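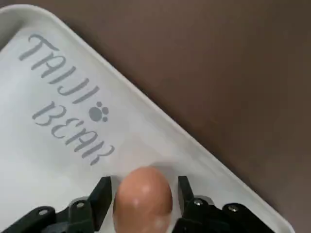 Course Handouts / Evening Computing / Week 4

Disk space: finding out where it all went

Right, last week we got as far as user accounts and then ran out of time, so if you missed the bit on passwords ask me at the break and I'll go through it with you. Tonight is all about full disks, because half of you have told me your computer keeps nagging you about it!

First job, have a look at what you've got. Open File Explorer (Windows key and E together), click This PC on the left, and you'll see your C: drive with a bar under it. If the bar is red you're nearly out. Right-click the drive and choose Properties to get the proper figures.

Mine at home had 473 MB left on it when I finally looked, which is shameful for somebody who teaches this stuff.

Now the cleaning. Click Start, type Disk Cleanup and press Enter. Pick C: if it asks, let it have a think, and you'll get a list with tick boxes. Temporary files and thumbnails are fine to tick. Be careful with Downloads — on newer versions of Windows 10 it's in the list too, and plenty of people keep things in there that they want! Untick it unless you've been through the folder yourself.

Then click the button marked "Clean up system files". It looks as if the whole thing has started again, but it comes back with a longer list. Previous Windows installations can be enormous. Once they're deleted you can't roll back to the old version, so if you've only just had a big update and something's playing up, leave that one alone for now.

For those who like typing (Teresa Carrilho, I know you do), open a Command Prompt and try this:

cd %userprofile%
dir /s /a

It'll go whizzing past for ages. Wait for the totals at the very end, or press Ctrl and C if you get bored. It only lists things, so you can't break anything with it. To save the list and read it in peace:

dir /s /a > list.txt

The file ends up in your own user folder and opens in Notepad. Mine came to roughly 900 pages when I tried to print it, so please don't print it.

Homework, if you fancy it: find the 10 biggest files in your user folder. In File Explorer, click in the search box and type size:gigantic (no spaces), then sort by size. Write down what they are but don't delete any yet, and bring the list with you.

Next time: external drives and backing up. Bring a memory stick if you've got a spare one, any size will do.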